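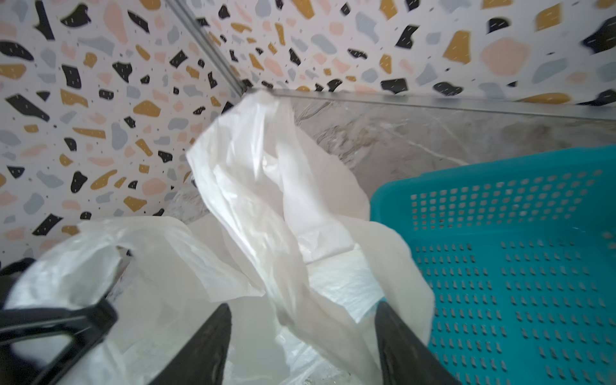

Ticket 3023: terrazzo wall panel, kitchen corner, Mutdale unit 11
Status: open
Opened by: Aisling Mac Suibhne
Assigned to: Amândio Salgado, Millton after-sales

Reported problem
The patterned panel sounds hollow when I tap it near the inside corner, just over the horizontal metal edging. I also get a musty smell there in the morning. Your fitter told me in February that it was "settling." It's a wall panel. What is it settling into?

Reply, A. Salgado
Thanks for the report. Most hollow spots come from gaps in the adhesive and are cosmetic. The smell is often from the sink drain. Please clean the drain with Zatix gel, leave it overnight and let us know.

Reply, A. Mac Suibhne
Did the drain. Same smell. I didn't expect much, as the sink is on the other side of the room. I also don't see how you can call it cosmetic before anyone has looked at the back of it.

Reply, A. Salgado
Understood. Could you try the following:
1. Clear the counter in that corner.
2. Tape a square of plastic over the lower end of the vertical trim, sealed on all four sides.
3. Leave it 36 hours with the heat on as normal.
4. Tell us which side of the plastic has moisture on it, if any.

Reply, A. Mac Suibhne
Done, 36 hours. Moisture on the wall side, a thin line of it following the joint where the vertical strip meets the horizontal one. Room side dry. I ran a second square in the middle of the gray marble-look panel for comparison and that one stayed dry on both sides. So I'm ruling out steam from cooking, before somebody suggests it.

Reply, A. Salgado
It could still be condensation. Metal trim runs colder than the panel and an outside corner wall will show it first. The building is from 1925 and has no insulation on that side, so we would not treat this as a panel fault yet.

Reply, A. Mac Suibhne
Your survey had the 1925 date on page one, so you knew about the wall before you glued anything to it. And condensation doesn't explain the hollow sound. Was the corner sealed behind the trim or not? The quote from Theodorakopoulos, which I turned down because yours was cheaper, listed sealant there as a separate line. Yours just says "corner finish."

Reply, A. Salgado
I have asked for the fitter's job sheet. It does not mention sealant either way. I can send someone to take off the vertical strip and check behind it. Please don't re-caulk before the visit.

Reply, A. Mac Suibhne
Fine, but not the same fitter, and I want to be in the room when the strip comes off. Any morning after 9.

Internal note, A. Salgado
Visit requested. Bring moisture meter and a spare length of silver trim. Warranty decision on hold until the strip is off.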